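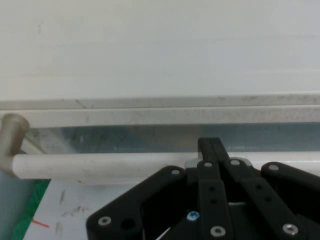
Mizanur Sivakumar told us at the start that the club had never kept attendance and injury records in the same book, and he was right. Most of our first two weeks went into matching names across them.

Projects > Sport Studies > Year 2 Reports

Training load and missed games at Firnard Handball Club
Konrad Gajewski and Habibur Saha

1. What we asked
Firnard plays in a regional handball league. The senior team lost several games late in the season with key players out. We wanted to know if players who trained more in the weeks before a game were more likely to miss the next one through injury.

2. Data
The club gave us its training sheets from August to the end of the season. After we removed double entries there were 3174 lines, one per player per session. Injuries came from the physio's notebook. Goalkeepers were left out, as their sessions are planned separately by Oğuzhan Yazıcı and are not on the main sheets.

3. Method
For each player we added up the minutes trained over 9 days before every league game and compared this with the player's own average. A game counted as missed only if the notebook gave a muscle or joint injury. Illness and work shifts did not count. We used a spreadsheet for the totals and checked 5 players by hand. Two of them had minutes entered as hours, which we fixed.

4. Results
Wing players with a high load missed more games than wing players with a normal load. For backs and pivots we found no clear difference. The away games at Nedelcu and Clanon stand out, as both came after extra sessions and both had more absences than usual.

5. Problems
The sheets show minutes only. A light shooting session and a hard running session look the same. Mahfuz Gazi, who coaches the seniors, rated some sessions from memory, but we did not use those ratings in the totals. One season at one club is also too little to say much about wings in general.

6. Next steps
The club will add an effort score to the sheet. We hand over the cleaned file on 2nd April.

Filed under: Team Sports, Student Work

This site uses cookies to remember your settings. Accept | Manage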